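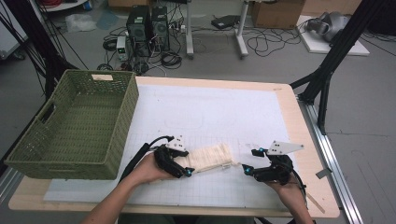
Good morning, and thank you to Chutima Inthanon for the invitation. My name is Thoa Ngô and I work on the software side at Bandard. Today I will speak about time stamps. I know it is not a beautiful subject, but it took us most of November.

(Slide 2. Go slowly.)

Our recorder is called Drurnar. It takes the video from each hand-held gripper, the pose of the hand and the opening of the jaws, and writes them into one log. The policy is trained later from this log. If the three streams do not agree about the time, the policy learns to close too early or too late. With hard objects you may not notice it. With cloth you notice.

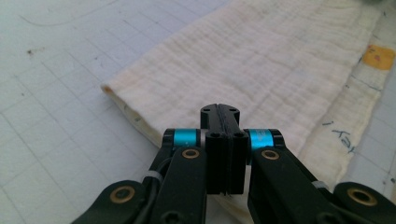

For the jaw opening we first used the encoder value only. It arrives at 400 hertz, so we trusted it, but its clock was 17 milliseconds ahead of the video. Su-bin Jang proposed to measure the opening a second time, from the wrist video, and compare the two curves. The turquoise spacers on both sides of the fingertips are good for this, as they are bright against the black arms and easy to segment. The cloth is pale and so is the mat with the grid, so the color threshold can be simple. We fit one offset per recording and store it in the header.

(Pause here. Ask who has had this problem.)

Now the planner. It does not see the raw streams, it asks Drurnar for a state at a given time, and Drurnar interpolates. Before, the planner took the latest value of everything. Armelle Picard rewrote this part, and the old call now gives a warning. 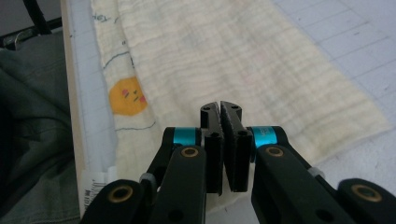

The interpolation has one weak point. When the jaws are nearly closed, a small error in the opening changes the grasp label from "open" to "holding". We added hysteresis with two thresholds, and the label must stay the same for 30 milliseconds before we accept it. Wichai Kamolrat still finds this too long - we can discuss it in the questions.

(If time is short, skip the Ferrand slide and go to the replay tool.)

The replay tool shows the video and the curves with one cursor. Please try it at our table in Flistivholm hall on Wednesday. Bring your own logs if you can, we have a converter.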